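Home | Projects | Reports | Kitchen Lab | Contact

Laying the Table: Final Report, Okeke House Kitchen Project

Our question was whether a taped table makes people set out breakfast more neatly. We expected yes. We were young in April.

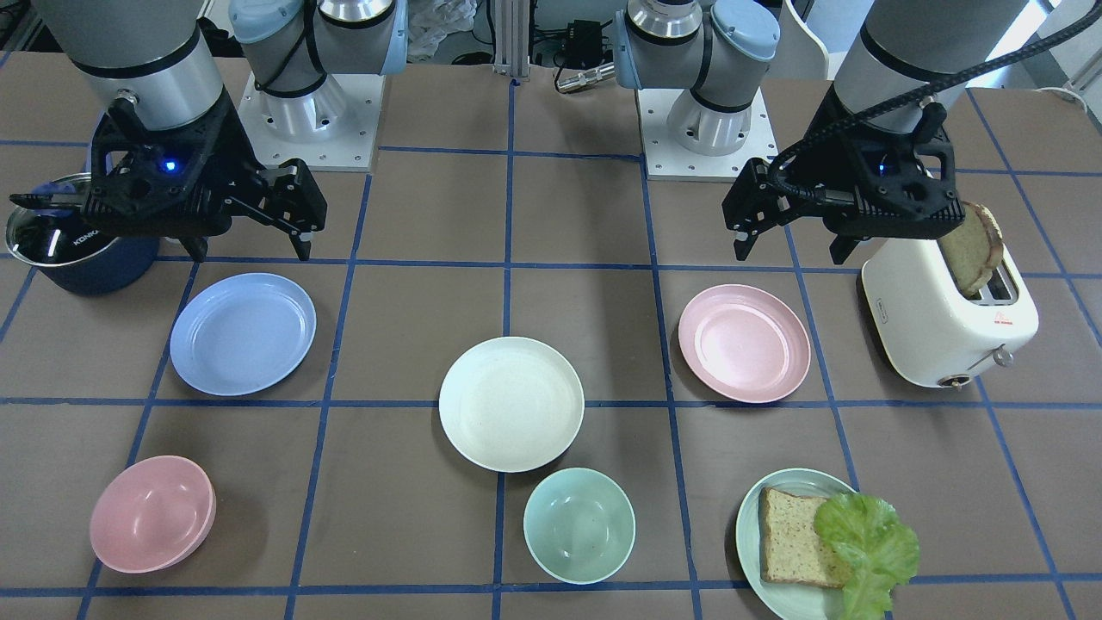
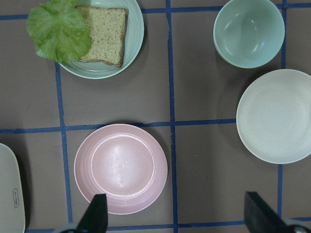
Page last changed: April, 3:95 version (Irkus wiki)

The grid is blue tape on the tabletop, laid by eye, and it shows. Plates were meant to sit inside the squares. They prefer the lines. The cream plate in particular has never respected a boundary, and we stopped moving it after the first week.

The toaster got a place at the side, the pot another. Bread and lettuce went on the green plate, where the lettuce leaf hung over the rim in open defiance of section 3 of our plan.

We logged 395 place settings against a target of 600. The Hilta survey form asked for comments of up to 1000 characters. Most people wrote "fine."

Next term: wider squares, smaller lettuce.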